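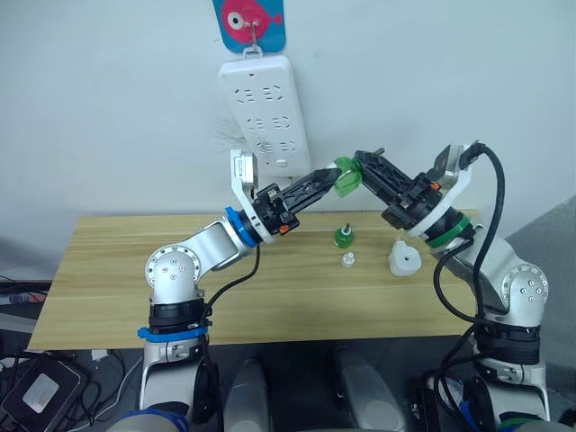

Stokberg open house: two arms, a table and a lot of tiny parts

I have wanted to get inside the Stokberg building for years, so when they opened the doors for one afternoon in September I took the early train and was standing outside well before they unlocked. I'm glad I did. By three o'clock you could hardly move on the ground floor.

The question I brought with me was the one my sister asks every time I come home from one of these things: can it do the dishes yet? Short answer, no. Longer answer, I saw more progress in one afternoon than I expected, and most of it was in small, fiddly work.

The bench room

Skip the lobby displays if you go next year and head straight upstairs. The bench room is where people are working on hands, or grippers if you want the proper word, and it looks like a place where work gets done. Cables on the floor, a power strip on the wall with a pink cartoon fish over it, plain wood tables. I loved it.

The two-arm station was my favorite of the whole day. One arm has blue rings, the other green, and when you listen to the engineers they just say "blue" and "green," as in "green's a little late today." The job is small parts: a see-through green piece that the two grippers bring up between them, a little ridged white cap, a few other bits on the tabletop. Think of all the things at home that come down to this! Toothpaste, vitamins, the salad dressing, that one jar of mustard. You hold with one hand and work with the other, and you never give it a thought.

Mareike Reuter runs the station and she was wonderfully patient with us. I asked why they bother with caps when there are robots out there folding towels. She said a towel forgives you. If you grab it an inch off, it's still a towel. Grab a small cap an inch off and you're holding air. See-through plastic makes it worse, she said, as the cameras have a hard time telling where the piece ends and the table begins.

Their goal for the season was 100 tries in a row with no human stepping in, and the best run so far is 79. She told us that number with a big grin, and I think she should be proud of it. She also said the run ended on a part that rolled, and that rolling things are still the enemy.

Downstairs, shop floor

The ground floor was louder and more polished. Jedo had a bin-picking cell sorting brackets, which is a job machines can pretty much do now as long as the brackets stay the same. A man next to me who runs a small shop in Anthorpe asked what happens when he changes parts twice a day, and they told him setup takes 2 hours each time. He wrote that down and didn't look thrilled. Still, he stayed for the whole demo, and so did I.

Nakajima was showing a shelf restocker. Slow, careful, really nice to watch. It handled boxes well and wouldn't go near bags.

So, chores?

My feeling after a full afternoon of this: the shop floor is first, and some of it is here already. Same part, same spot, same light, go right ahead. The kitchen is a long way behind, since no two kitchens put the mustard in the same place. But I watched people work on the exact problem that stands between those arms and my kitchen counter, and they're clearly having a great time doing it.

Practical stuff: free entry, coffee by the back stairs, coat rack fills up fast. Bench room talks are short and you can't hear much from the back, so get up front. Bring kids if they can keep their hands to themselves. I barely could.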